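Patchwork (textile technique) 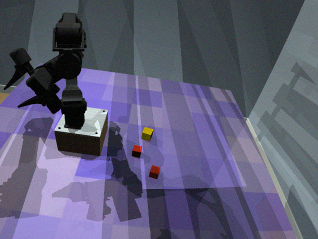
By the Plurholm Textile Reference editors - Last revised in April - Category: Needlework

Patchwork is a form of sewing in which separate pieces of fabric are joined to make a larger cloth. The joined cloth is called a top. When a top is layered with batting and a backing and stitched through, the result is a quilt, although patchwork is also used unquilted for clothing, bags and table covers.

Piecing

In pieced work, patches are sewn edge to edge with a seam allowance, commonly a quarter inch in the United States. Seams are pressed to one side or open. Pressing to one side is quicker and lets neighboring seams lock together at the corners, while open seams lie flatter where many points meet.

Patches may be cut singly with a template or in strips with a rotary cutter. Strip piecing joins long bands first and then cuts across them to give ready-made rows. English paper piecing folds each patch over a paper shape and whipstitches the edges by hand. It is used mostly for hexagons and other shapes with set-in corners.

Applied work

In crazy patchwork, irregular pieces overlap on a foundation cloth and the raw edges are turned under or covered with embroidery. The foundation carries the strain, so silk, velvet and other fabrics of unequal weight can be mixed.

Color and value

Layouts are generally planned by value before hue. Close values, such as lavender beside mauve, blur the seam lines and make the surface read as one field. Strong contrast brings out the block pattern.

Regional forms

The Hison style uses narrow bands set around a center square, with 5 bands to a side in older pieces and 4 in later ones. Lukomau work is built from rectangles only. A full-size Lukomau cover takes almost 600 patches. The Kpodo collection holds examples of both, mainly in cotton.

Care

Cotton patchwork is washed cold and dried flat. Dark fabrics are tested for bleeding before cutting - reds and purples in particular.

See also: Appliqué, Batting, Log cabin block, Quilting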